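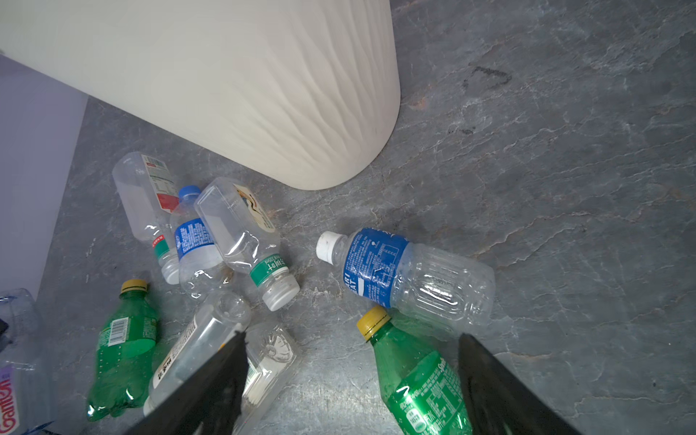 How to train a bottle-picking policy from wrist-camera demonstrations

If you have ever tried to get a gripper to clean up a floor covered in plastic bottles, you know how quickly things get messy. Clear plastic barely shows up on a depth sensor, labels come in every color, and two bottles lying across each other look like one strange object. I spent most of March on this problem with Alfie Heywood, and we ended up with a recipe that works well enough that I want to write it all down. It's a lot of fun to build, too!

You'll need a two-finger gripper with a small color camera at the wrist, a way to record demonstrations, and one graphics card. We skipped depth completely. Our training code is called Flumon, but any imitation learning code that takes pictures in and puts short action sequences out should do the job.

Step 1: Collect a mixed bag of bottles

Go for variety over quantity. Green soda bottles with yellow caps are easy, so have a couple, but most of your set should be clear. Get ridged ones, squarish ones, ones with the cap on and ones with an open neck. Crush a few. Labels from different countries are great for this – ours have Korean and Chinese text on them, and the policy can't get lazy and learn one brand's shade of blue.

Step 2: Scatter them badly

Our first dataset was too tidy. Ulla Björklund looked at it and told us we had taught the robot to pick up a product display. She was right, and the second version was much better once we followed these rules:

Drop the bottles from knee height and leave them where they land.
Make sure at least one bottle partly hides another in every layout.
Put something large in the workspace, such as a bin or a planter, so that some bottles end up close to it.
Use a floor with a pattern. Streaks and veining show through clear plastic, and the policy has to meet that sooner or later.

Change the layout after every episode. It's boring, so put some music on.

Step 3: Record the demonstrations

One episode is one pick: approach, close, lift, release over the bin. Keep both fingertips in the camera's view the whole time. We tried a version with the fingers cropped out, thinking they were wasted pixels, and grasping got a lot worse. The network seems to use the gap between the fingers as a kind of gun sight.

We recorded 1039 episodes over several weeks. Please include recoveries. If the bottle rolls when you touch it, don't stop and delete the episode, just chase it! Those clips turned out to be worth more to us than the clean ones.

Step 4: Label the target

With ten bottles on the floor, the policy can dither between two of them and close on the air in the middle. Our fix is simple. For each episode, take the final grasp, trace it back to the first picture, and mark a single point on the bottle that was picked. The policy learns to predict that point first and then the motion, with the point fed in as an extra input. We call this step Pendiso, mostly so we'd have something to name the folder.

You can place the points by hand in an evening. If the target is hidden in the first picture, use the earliest one where you can see part of it.

Step 5: Train

Start from a pretrained image encoder and don't freeze it. Ours got noticeably better at clear plastic when the encoder was allowed to move. Train for 200 epochs, predict short chunks of motion, and change brightness and color heavily. Go easy on random crops, though. If you crop too hard, you shift the fingers around and throw away the cue from Step 3.

Step 6: Test on bottles it has never seen

Hold back some bottles from the very beginning and don't let anybody "just try one" on a Saturday afternoon (sorry, Ulla). We ran 29 test picks on held-out bottles in fresh layouts. The policy with target points got 21 of them on the first try. That's a small test, so please don't read too much into it, but the way it failed was interesting. Nearly every miss was a clear bottle resting right up against the bin, where one finger had no room to get down beside it.

If yours dithers

Check your target points before you touch anything else. We lost two days to tuning when a handful of points were sitting on the neighboring bottle.

If yours closes too early, look at how your demonstrators pause before grasping. Alfie hovers and I don't, and for a while the robot did a very strange mix of the two. Trimming the pauses fixed it.

Next we're moving the setup over to the Roncombe workshop to try a nudge-then-grasp motion for the bottles near the bin. I'll add the settings to this page once we have a version that runs there.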